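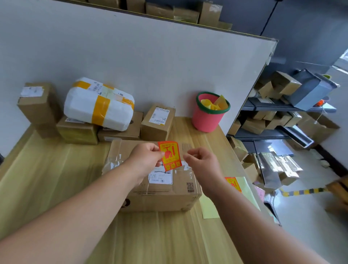
The comment slips from the packing desks have more in them than the checklist does. The robot gets the easy ones and we get whatever it doesn't like, one of them reads, and the target on the board hasn't moved. It came in unsigned in August and I kept it in front of me for the whole walk.

Packing and Labeling Area, Grerside
Safety check after the Zistov cell start-up
October 2021

1. Floor markings in place and readable
OK. The yellow-and-black tape by the shelving is down. Check it again once carts start using the new route.

2. Guarding and emergency stops on the Zistov cell
OK. Both stops tested. The supplier's sheet promises 315 parcels an hour. I saw 184 on the counter, and a person clearing jams for a good part of it. That person is missing from the sheet.

3. Hand work at the desks
NEEDS ACTION. Fragile stickers are still peeled and placed by hand, one box at a time. The cell can't handle the backing paper, or so we're told. Fine, but the odd-shaped and plastic-wrapped parcels now come to the same desks, so the packers get less variety and more awkward lifts. Ask for wrist and shoulder complaints by name of task, and write them down this time.

4. Desk space and clutter
WATCH. Cartons stand along the back of the desk with other parcels laid on top of each other. Set a stacking limit. Keep loose sticker sheets off the edge.

5. High storage above the partition
NEEDS ACTION. Boxes are kept in a row up there. No posted weight limit that I could find. Same finding as last time.

6. Hanging cables
WATCH. One thin black cable comes down from the ceiling near the corner of the partition. Maintenance to say what it feeds, or take it out.

7. Waste
OK. Paper scraps are going in the bucket. Empty it before it's full to the rim.

8. Training
NOT MET. The Boda course was sold to us as 100 percent complete. Sign-in sheets show 86. A slide deck about "working alongside automation" doesn't teach anyone how to clear a jam – and they are clearing jams.

Grecu will do the follow-up visit. I'd like the pace target looked at first. It was set before the cell came in, for a different mix of parcels.

5 comments | 12 shares

Related
Zistov cell: jam log, first month
Grerside high storage – open findings
Lifting awkward parcels: desk card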